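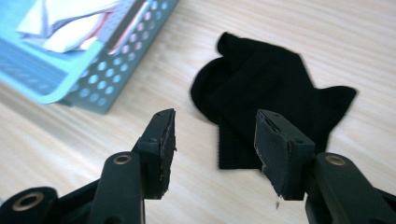
Figure 5.1 A hand-held gripper, open, with a black sock on the table beyond its pads.

Chapter 5
Showing the Task by Hand

5.1 Introduction

The earlier chapters treated a robot's movements as something to be written down in advance by an engineer. Many household tasks do not lend themselves to this method. Cloth changes shape whenever it is touched, and a rule that suits one sock may fail with the next. In such cases it is often simpler for a person to carry out the task while the movement of the hand is recorded, and for the robot to learn from the record.

The person who carries out the task is called the demonstrator. A single complete performance, from the first movement to the last, is called a demonstration. Two means of giving one are considered in this chapter. In remote control, the demonstrator works a set of controls and the robot moves at the same time. In direct showing, the demonstrator holds a gripper of the same general form as the robot's own and uses it as a tool. The robot need not be present.

5.2 Working with two grippers

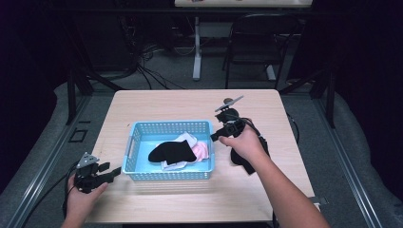

When both hands are in use, the record must keep the two movements in step. A delay in one of them, even a short one, will teach the robot to close its second gripper too soon or too late. The demonstrator should therefore work at an even pace and should avoid resting one hand out of view while the other is busy.

The Clalley exercises, which are used throughout Part Two, consist of 586 demonstrations of sorting and placing small items of clothing. Of these, 67 were set aside for testing and were not shown to the robot during learning. Students should keep to the same division in their own work so that results may be compared.

5.3 The condition of the equipment

Gripping pads are subject to wear. A torn or curled pad may still hold cloth, but it will not hold it as a new pad would, and the difference passes into the record. The state of the pads should be entered in the log at the start and close of each period of work. 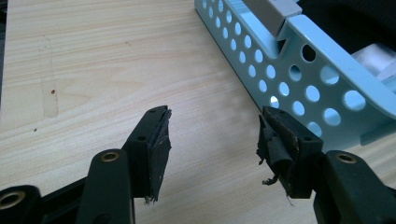

Petro Kovalchuk argues that worn pads should be left in use for part of any collection, on the grounds that a robot taught only with new ones will be poorly prepared for its own as they age. Jianhua Han accepts the point but asks that such demonstrations be marked, so that they can be studied apart from the rest.

The question is taken up again in Section 5.6. Before proceeding, students should read the safety notes for the Baltum bench and complete Exercise 5.1.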